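About Ploltura

Ploltura is a garment care and folding school in Flurnham. We teach people how to look after clothes they already own: how to sort them, wash them, dry them, press them, fold them and put them away so that they come out again looking like something you want to wear. We also take in clothes for care and mending, and the two halves of the place have grown into each other so much that it's hard to say which one came first. (The mending did. Vilém will tell you otherwise.)

How we got going

Yesenia Barajas opened the mending counter with one sewing machine, a rented pressing table and a shelf of thread she had been collecting since high school. People brought in hems and zippers, and while they waited they asked questions. Why does this shirt always come out twisted? Why do my sweaters get those points on the shoulders? Can I save this one? She kept answering until the answers took longer than the hems, and one Tuesday evening she pulled out some chairs and taught the first class. Four people came, two of them with full laundry bags, and they stayed until she had to turn the lights off!

Kazimír Vlček was one of the four. He had spent years in the linen room of a hotel in Trastby and could fold a fitted sheet in the time it takes most of us to find the corners. He came back the next week to help with the chairs and never really left. Today he runs the folding classes, and if you have ever seen a drawer of T-shirts standing on edge like files in a cabinet and thought "I could never," please come and meet him. You could. Most people have the shirt fold by the end of the first hour.

Where we are

We're on the ground floor of the old Charvát building, in what used to be a shoe warehouse. We moved there in July, in terrible heat, and the floor still has the painted lines where the shelving stood. There's 2,000 square feet in all, and we use every bit of it: the counter and fitting corner at the front, the wash room with its long sink down the side, the pressing room behind that, and the classroom at the back with the big windows. There's a ramp at the side door, and you're welcome to bring a stroller in. Parking on the street is free after 5 p.m.

What we teach

Our evening classes are small and very hands-on. You bring your own clothes, clean please, and you work on them from start to finish. The basic course covers reading care labels, sorting, stain treatment, drying flat and drying on a line, pressing collars and cuffs, and the everyday folds. After that you can go on to knits, to bedding, or to the closet course, where Štefánia Ďurica helps you plan shelves and drawers around the things you own and the way you get dressed in the morning. Štefánia is wonderful at this. She'll ask when you last wore something and then wait for as long as it takes.

We also have a mending class that fills up quickly, covering buttons, hems, small holes and the pocket lining that always goes first. Drahomíra Brabec teaches it. She keeps a box of odd buttons on her desk for anybody who has lost one, and the matches she finds in there are uncanny.

School groups come on weekday mornings. Kids are terrific at folding, by the way. They like the flip in the middle of the shirt fold, and they like being faster than their teachers.

How we think about folding

We start with the cloth as it comes out of the basket, and we don't hurry past that stage. A heap of laundry looks like one thing and is really a lot of layers lying every which way, and half the skill is in finding out what you've got before you start pulling.
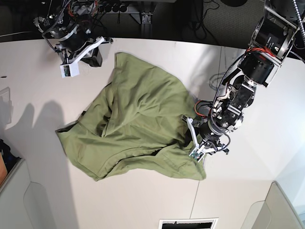 Kazimír's first lesson has no folding in it at all. You drop a garment on the table, leave it the way it lands, and look for a way in. What you're after is an edge or a seam, something with a line to it that you can follow. On the crumpled green one there's a hem along the bottom, and a curved seam across the lower half, and either would be a fair place to begin. The flap spread out to the lower left is tempting too, and plenty of beginners go there first. The deep wrinkles near the center can wait. Pinch an edge, lift gently, see what comes with it, and let the rest slide. Once you've found two points that belong together the whole piece starts to make sense, and from there it's smoothing with the flat of the hand, working outward, until you have something you can fold. We use plain white tabletops for this lesson, and we tell everyone to practice at home on any clear surface they have, a bed included.

Care and mending service

The counter takes in everyday clothes, coats, table linen and curtains. Last year 685 pieces came across it, and Vilém Kollár wrote up a ticket for every one. Vilém looks after the wash room and the pressing, and he knows more about wool than is reasonable. If something can't be fixed he'll say so before you've paid for anything.

We don't take leather, fur or wedding dresses. For those we're happy to point you to other people in town.

Come and see us

Classes start at the beginning of each month, and you can stop in any afternoon to look around or pick up a schedule. Gift vouchers are at the counter. So is the sign-up sheet for the knits course, which has room for 2 more.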